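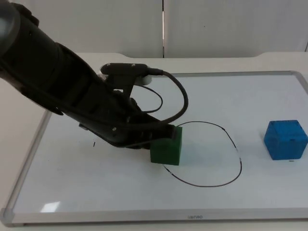

The arm at the Crabtree shop in Ukemham, green block at the edge of the marker line.

Morning, and Yvonne Hollis is already on her second coffee and her third zip tie. She looks after one arm. Just the one. It's black, it's older than the lease, and everyone here calls it Gavon after the outfit that sold it to them.

Cables are most of the job, she says. Not motors, not code. Cables.

Two of them loop out by the wrist, a thick one and a thinner one hanging inside it. Too short and they tug when the wrist rolls. Too long and they snag on whatever is sitting on the table. Hollis likes them a bit long. Her boss liked them short, and that cost the shop a connector last November. She kept it. It's in a jar.

"You set the loop, you run the wrist all the way over, you look. Then you do it again with the bar on top, becuase the bar changes everything."

The bar is the sensor mount, bolted to the wrist on a bracket. It comes off for cleaning every 600 runs and never goes back in quite the same spot. So, every time, the same check. Whiteboard flat on the table. An oval drawn by hand in marker. Blocks. Pick up the green one, put it in the oval, see how far off you are.

Why marker and not a nice printed sheet? Sheets curl. Marker wipes off. And a wobbly line is fine, Hollis says, you only need to know in or out.

The screws get done by hand. Four on the bracket, a quarter turn at a time, crosswise. No power driver near the wrist — she is firm on that one. Then the fingers, wiped down with a dry cloth and checked for play. She wiggles each with a thumbnail. Any click at all and they come off.

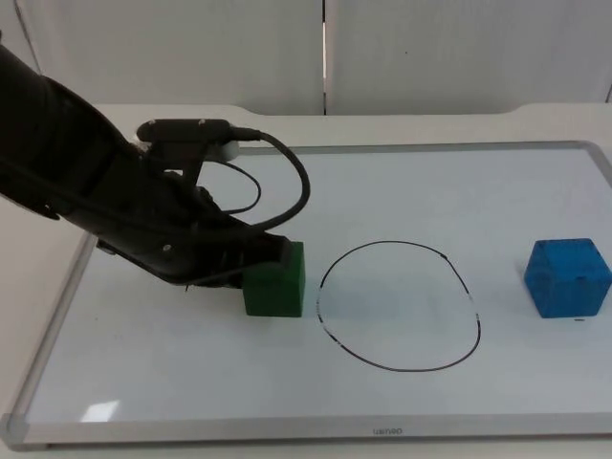

When the numbers drift

The log is a paper notebook, Prulis brand, coffee on the cover. Run 539 has a circle round it. That was the day the blocks started landing left of where they should, every one of them, by the same amount. Everybody blamed the software. Hollis checked the bracket, and one screw had backed out.

Ten minutes to fix. Most of a day to find.

Now the screws get a paint stripe each, so a turned one shows up with out a wrench. She'd like a spare bracket too. It's been on order a while, and the supplier has stopped answering the phone before noon.

She shuts the notebook, pulls one more zip tie out of her pocket and goes to look at the base bolts.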